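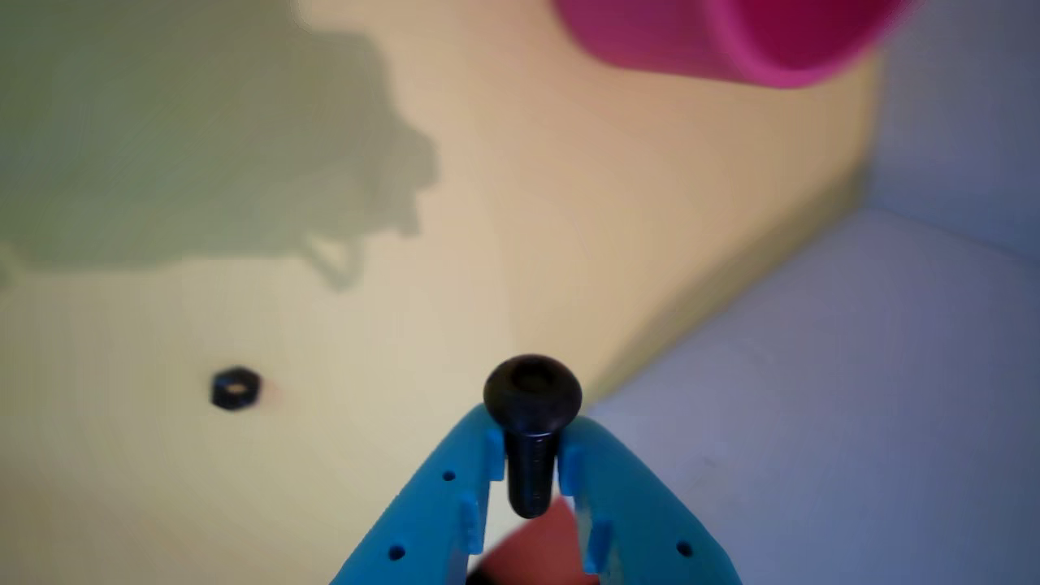

Fig. 4.1 Screw held upright in the jaws, with a nut to the left.

4. Your first chore: sorting screws and nuts

By now your arm is bolted down, powered and answering to commands (sections 1 to 3). Time for the fun part! In this section you will teach it to pick up a screw and drop it into the pink cup. It sounds like the sort of job you would give a bored child on a rainy afternoon, and a child would still beat the arm easily. But it is a real chore, the same one that eats up the end of every day in small workshops, and watching a desktop arm have a go at it is the best way I know to learn what these machines can and can't do yet.

Before you begin

You will need a yellow base sheet, the low walls, one pink cup, one blue cup, and a few black screws and dark hex nuts. Button-head screws are the easiest to start with, as the wide head gives the jaws something to stop against.

Set your lamp so that it doesn't move during the session. Shadows matter far more than people expect. Craig MacKinnon trained our first Karam model in a bright office, took it home to a dim kitchen, and spent an evening watching it reach for the shadow of its own cable.

CAUTION: Keep fingers away from the jaws whenever the power light is on. The grip is not strong, but it can pinch.

CAUTION: Screws and nuts are a choking hazard. Put them away when you finish.

4.1 Laying out the work area

1. Lay the yellow sheet flat and tape down any corner that lifts.

2. Stand the walls on three sides and leave the back open to the upper part of the sheet, where the loose parts will go.

3. Put the cups side by side in the lower middle of the floor, pink on the left and blue on the right. Leave a clear gap between them.

4. Bring the arm to its rest position and check that the cables can swing without catching on a bracket. A loop with some slack in it is fine -- a tight one will pull a plug out sooner or later. 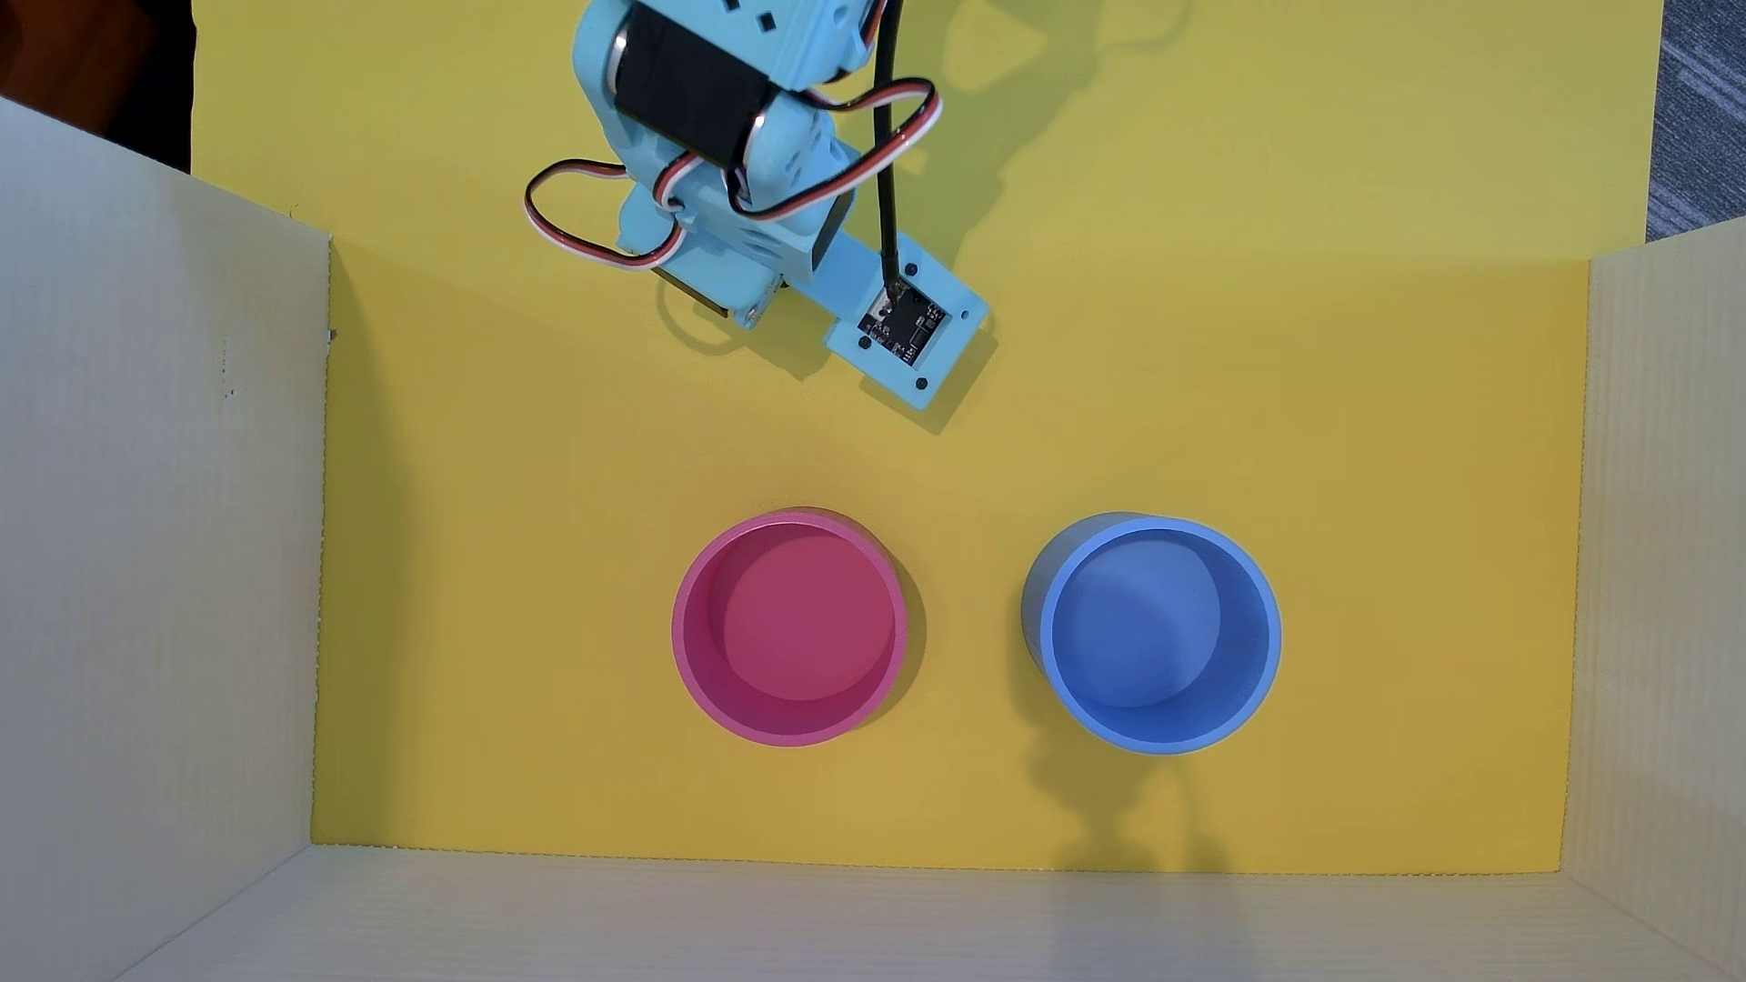 5. Start the Vesar program and choose New Task. Type a short name in plain words, such as "screw to pink cup".

Note: Both cups should be empty at the start of every run. Vesar does not check this for you.

4.2 Recording your runs

1. Place one screw and one nut on the upper part of the sheet.

2. Press Record and guide the arm to the screw. Go slowly on the way down and close the jaws just under the head.

3. Lift, move over the pink cup, and open the jaws.

4. Press Stop, then Keep or Discard. Be strict with yourself! A clumsy run that you keep is a clumsy habit the arm will copy.

5. Shift the parts a little and repeat until you have 90 good runs.

Ninety is enough for a decent first try. Our own set, recorded mainly by Tayla Stubbs and Xuân Phí, stands at 1,922 runs and is still growing.

4.3 Checking the result

Look into the pink cup from above. A screw leaning against the inner wall counts as a pass; it does not have to lie flat. The nut should still be out on the sheet, as this task leaves it alone. 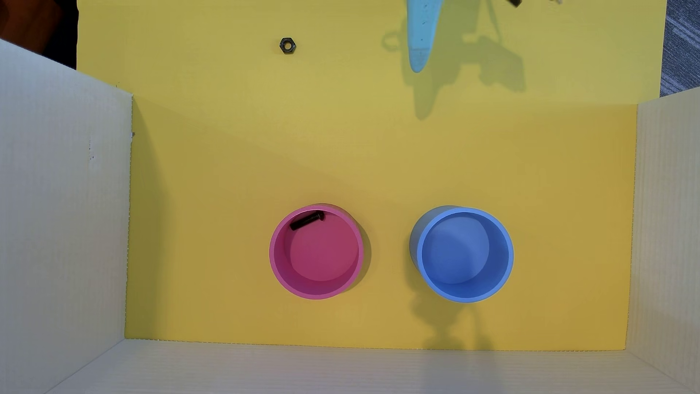
4.4 So, can it do chores yet?

Some of them, in a small way. After 90 runs you can hope for 6 or 7 good drops out of every ten tries, provided the cups stay put and the light stays the same. Move the pink cup a hand's width and the score falls sharply. Swap in a longer screw and it may fall again.

Nuts are harder. They lie flat and give the jaws very little to hold, so we have left them for section 5, where Nhung Hứa's method of nudging the nut first is set out in full. It is lovely to watch when it goes well.

As for laundry, washing-up and the rest, a small arm like this one is a long way off. Still, I have seen these arms do things this year that I wouldn't have bet on, and a single sorted screw gets a cheer in our office every time.

4.5 If something goes wrong

Jaws close on air: run the zero step again (section 2.6).
Screw turns sideways in the grip: close lower on the shank.
Arm stops halfway: check the cable at the lower motor, then restart Vesar.

Section 4 last checked 6/21/26, Vinh Ông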